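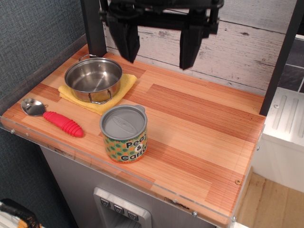
About us

Mimwood is a small company in Plustolbridge that tests whether machines can do ordinary chores. Harsh Prajapati started it in April 2022, after several years of fixing packing machines. There are 12 of us now, working on two floors of a former print shop.

People ask us whether a robot can do the housework yet. Our answer is still no, with some parts of the job getting close. An arm with two fingers can often pick up a can and set it down where it was told to. Moving a pot by a wire handle is harder. Folding a towel is harder again, and a towel under a pot is a problem we have been working on since last fall.

We do much of our kitchen work on a toy kitchen. The counter is small, the pot and spoon are light, and a dropped can of Peas & Carrots costs us nothing. The tasks are the ones you would expect: clear the counter, put the spoon in the pot, move the pot off the towel.

Each task is run 1,000 times before we publish a result. Somebody resets the counter by hand between runs, and that time goes in the report too. In our last round of spoon pickups, 419 runs needed a person to step in. We publish that number along with the good ones.

Upstairs is the shop-floor side, where we look at sorting, bin filling and loading trays. The Orbán project, our longest, is about mixed parts in a shallow bin. Results there are better than in the kitchen, mainly on parts that don't bend.

We don't sell robots. Our income comes from test work for manufacturers and from a training course we teach in Clumotden each spring. Visits can be arranged through the front office.

Page last updated April 22, 2025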